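I said yes to the afternoon at Prindov mostly because Aoi Morikawa asked, and because I have been rude about this subject in public and thought I should see it up close once before being rude again.

The pitch goes like this. You don't write a program that tells the robot where the cup is. You take a gripper in your own hand, a thing with two fingers and a camera on it, and you do the chore yourself, many times over. The recordings go into a model, the model goes into an arm, and the arm does the chore. Prindov calls this "teaching by showing." I have taught actual people by showing, for 18 years, in a trade school print shop, and I have opinions about that phrase.

My first opinion is that showing is the easy part. Anybody can show. When I ran a student through setting up a cutter, the showing took ten minutes. The next six weeks went to watching her do it wrong, and to figuring out which part of what I did she had taken for the point. I always tapped the paper stack twice with my knuckle before I clamped it. It was a habit, it did nothing. Half the class tapped the stack twice. One of them tapped it and forgot the clamp.

So I asked Aoi how the robot knows which part is the knuckle tap. She said it doesn't, exactly, but that if enough different people do the task, the taps wash out and what they have in common stays in. Fine. I can see that. But then she handed me the gripper and asked me to do 37 passes of the same move, on the same table, standing on the same bit of floor, and I started wondering how much washing out was going to happen on my shift.

The move was dull by design. Start back from the thing, fingers open. Go in, close, lift, set it down a hand's width over, open, back away. They want you to go slower than feels natural and they don't want you to stop halfway and think. I stopped halfway and thought on most of them. Those get thrown away, apparently, and that seems a shame to me, as the hesitation was the only part where I was paying attention.

I should be fair about the tool. It's lighter than I expected and after a while your wrist gets the idea. What you lose is feeling. With my fingers I know how full a container is before it has left the table. Through a trigger and two hard blocks I knew very little, and I made up for it by looking. I suspect everybody does. So what gets recorded is a person who can't feel much, working by eye, and the eye belongs to somebody standing up with a whole room in view while the camera gets the view from the wrist. I brought this up and was told it was a known issue. A lot of things that afternoon were a known issue.

They also have a remote setup in the back that they call Zistton, where you move a small arm and a bigger arm copies you. I had a turn at that too. It is slower and much more frustrating, and I came away liking it better, for the plain reason that the recording is of the robot doing the thing with the robot's own elbows. If it can't reach, you find out then and there. With the hand tool I could swing my arm in from wherever I liked, and some later arm has to live with that. Aoi disagrees with me on this. She says they get 300 good recordings by hand in the time it takes to get a tenth of that with the arms, and that volume wins. She may be right. People have told me volume wins about a lot of things, printing included.

Two views from the wrist, fingers open.

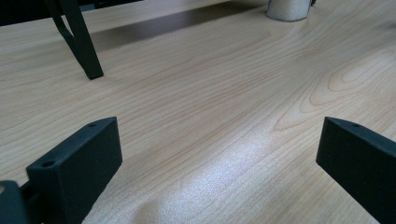
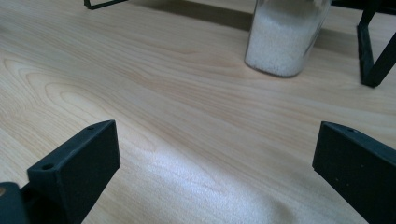

My trouble with all of it is what counts as the lesson. When I put something down on a bench I am already planning the next three things, and where I put it depends on them. None of that plan is in the recording. Take the glass jar with the white grains in it, which I'd guess is rice, though it could be coarse salt. I would pick up a jar that full differently if I meant to pour from it than if I only wanted it out of the way, and I'd treat it with more respect than the white cylinder in the first picture. A camera near my hand gets the hand. It might get enough of a hint from how the hand moves, and the people at Prindov think so. I would like to see it on a table with a different shine on it, under a different lamp, with somebody else's mess at the back.

I asked whether I could come back and watch an arm try what I'd recorded. Aoi said yes, maybe in April, depending on when the Sasaki bench is free (they name the benches; there is also a Stesolside, and I never got the story on that one). I've told her I want to pick the object, and that I want to put it somewhere she hasn't tried. She said that was fine as long as it wasn't the floor.

If it goes well I'll write that up too, and at the same length. I've still got the last class's cutter notes in a drawer somewhere, and I may bring those along for her to read. The part about the knuckle is on the second page.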